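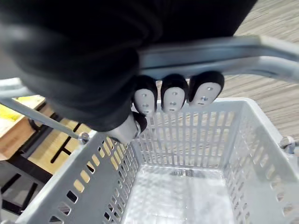

Hook grip on the carrying handle, thumb clear of the rim. Wrist camera.

Duveo Student Robotics Forum > Course Projects > Grocery task, basket grip

gripforce_nine wrote:
Sunday, July 21, 2019

Status post for the shopping task on our capstone. The robot carries a basket to a produce stand, puts the requested items in it, and moves on. Our team inherited the arm code in December and rewrote the grasp planner from scratch, so nothing below applies to the old branch.

Current grip is a hook: fingers curled under the bar, low closing force, thumb not loaded. The alternative was a full power grasp with the thumb closed over the top. We logged 349 lift attempts across both. The hook drops less often, but the basket swings more when the base stops. Swing dies out in some 4 seconds, and the arm waits for that before the next motion. It costs us on the clock.

Questions:
1. Has anyone damped the swing in software without touching the base acceleration limits?
2. Is anyone using the wrist camera for handle angle, or only for the initial approach?

tolstack wrote:

I would go back to the power grasp. A hook has no torsional stiffness about the bar, so every base stop turns into a pendulum problem. You can tune around it, but you are tuning around a choice you made.

On question 2, we use the wrist view for approach only. After contact the hand hides too much of the handle to get a stable line fit.

gripforce_nine wrote:

We tried it. With the thumb closed, the friction at the handle pivots tips the basket as the wrist rotates, and the contents slide to one side. With the hook it hangs level. I will take swing over tilt.

The second half of the task is picking. Head camera view at the stand:

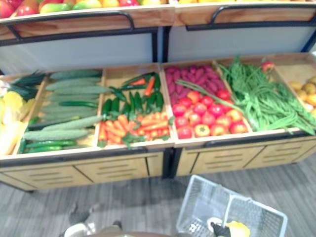 nullspace_kid wrote:

Are you segmenting per compartment or per item? Our group on the Aitken course started per item and the long beans wrecked it. The mask for one bundle came back as a dozen fragments. We now find the dividers first, then run detection inside each bin, and reject anything that crosses a divider by more than a set margin.

gripforce_nine wrote:

Per item, with a divider check afterward. The training set is 1173 labeled head camera images, which is thin. Worst confusion is dark cucumber against green chili when only the tip is showing. Mixed bins are the other problem, since the detector has learned to expect one class per bin and downweights the minority class.

tolstack wrote:

Then your divider check is reinforcing the error. Shuffle the stock between captures. If the layout is fixed in training, the network learns the layout.

nullspace_kid wrote:

Disagree in part. A real store has a fixed layout too, and position is legitimate information. Keep it as a prior and let the detector override it above a threshold. Full shuffling cost us accuracy on the classes we cared about.

tolstack wrote:

Your scoring sheet and mine are different, then. The Dindemex rules allow the judges to restock between runs.

gripforce_nine wrote:

Ours do not, but I take the point. We will shuffle half the captures and compare.

Update on the swing. We put an input shaper on the base velocity command, tuned to the measured pendulum frequency of the empty basket. Residual swing is down by 60 percent, with no change to the acceleration limits. Loaded, the frequency shifts and the benefit is smaller — we have not measured it properly yet. Grip is unchanged.
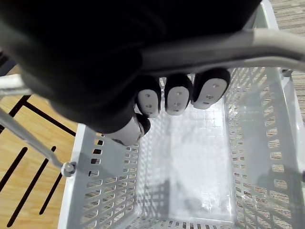
Wrist camera again, fingertips under the bar, basket floor in view.

benchpsu wrote:

Which shaper? ZV is very sensitive to frequency error. If the load varies, use ZVD and accept the extra half period of delay.

gripforce_nine wrote:

ZV. Will try ZVD this week. The Briltum base driver takes velocity updates at a fixed rate, so the impulse times get rounded, and that may be part of the remaining error.

tolstack wrote:

Interpolate between the two nearest ticks and split the impulse amplitude. I still think the thumb should be closed.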